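Lonent-Arbeitsgemeinschaft Robotik
Handbuch für Projektgruppen, Teil B

6 Einrichten des Arbeitsplatzes für die Aufgabe »Stifte einräumen«

6.1 Zweck und Geltungsbereich

Dieser Abschnitt regelt den Aufbau des Arbeitsplatzes für die Aufgabe »Stifte einräumen«. Er gilt für alle Gruppen, die im Rahmen des Schülerprojekts Poder am Wettbewerb teilnehmen. Die Inbetriebnahme des Roboterarms ist in Abschnitt 5 beschrieben und muss vor Beginn abgeschlossen sein. Fachliche Rückfragen sind an die Projektleitung, Frau Drahomíra Pešek, zu richten.

6.2 Benötigtes Material

Stiftebecher aus Drahtgeflecht
Faserstifte in verschiedenen Farben, mit Kappe
Mikrofasertuch, trocken
Kreppband und Maßband
Protokollbogen Tsao, Fassung Februar

VORSICHT: Quetschgefahr. Während des Aufbaus muss der Roboterarm stromlos geschaltet sein. Der Not-Halt-Taster muss für die aufsichtführende Person jederzeit erreichbar sein.

6.3 Aufbau

1. Tischfläche mit dem trockenen Tuch abwischen. Krümel und Radierreste können von der Bilderkennung als Objekte gemeldet werden.

2. Vorhang hinter dem Tisch vollständig schließen. Der untere Saum soll die hintere Tischkante auf ganzer Breite erreichen.

3. Becher in die Mitte der Arbeitsfläche stellen, Öffnung nach oben. Die Standposition mit vier kurzen Streifen Kreppband markieren und die Streifen nach der Kalibrierung wieder entfernen.

4. Für die Ausgangslage A zwei Stifte aufrecht in den Becher stellen. Die übrigen Stifte werden einzeln links und rechts des Bechers abgelegt.

5. Liegende Stifte schräg ausrichten, die Kappe zur Vorderkante des Tisches. Sie dürfen weder den Becher noch einander berühren.

6. Bereich vor dem Becher freihalten. Werkzeug, Trinkflaschen und Protokollbögen gehören auf den Beistelltisch.

Die Ausgangslage ist vor jedem Durchgang von einem zweiten Gruppenmitglied zu prüfen und auf dem Protokollbogen abzuzeichnen. Das Abzeichnen durch dieselbe Person, die den Aufbau vorgenommen hat, ist nicht zulässig.
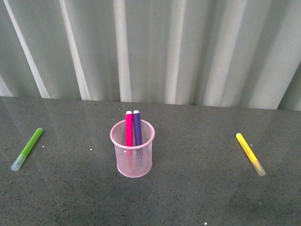 Nach erfolgter Prüfung wird im Programm Zodel die Funktion »Ausgangslage erfassen« aufgerufen. Das Programm vergleicht die erkannten Objekte mit der gewählten Aufgabenkarte. Bei Abweichungen ist der Aufbau ab Schritt 3 zu wiederholen; eine manuelle Korrektur der erkannten Positionen ist im Wettbewerbsbetrieb nicht gestattet.

HINWEIS: Glänzende Tischplatten spiegeln Vorhang und Deckenlicht. Werden Spiegelungen als Objekte gemeldet, ist zunächst die Deckenbeleuchtung über dem Tisch auszuschalten. Die Farbtemperatur der Arbeitsleuchte bleibt auf 4000 K eingestellt.

6.4 Einstellungen für den Probelauf

1. Betriebsart »Übung« wählen.

2. Wartezeit zwischen zwei Greifbewegungen auf 2000 ms setzen.

3. Zeitbegrenzung je Durchgang auf 90 Sekunden setzen.

4. Stromversorgung des Arms einschalten und die Freigabe der Aufsicht abwarten.

5. Durchgang starten. Bis zur Meldung »Arm in Ruhelage« greift niemand in den Arbeitsbereich.

Ein Durchgang gilt als gültig, wenn alle Stifte im Becher stehen und der Becher nicht umgefallen ist. Ein Verschieben des Bechers innerhalb der Arbeitsfläche ist zu protokollieren, führt jedoch nicht zum Abbruch.

6.5 Zuständigkeiten

Aufbau und Material: Ya-wen Chu
Programm und Datensicherung: Cheuk-hei Ko
Prüfung und Protokoll: Oi-ling Tai

Vertretungen sind der Projektleitung vor Beginn der Übungsstunde mitzuteilen. Fehlende oder eingetrocknete Stifte werden in der Materialliste eingetragen und dürfen nur durch Stifte gleicher Bauform ersetzt werden.

Weiter mit Abschnitt 7: Auswertung der Durchgänge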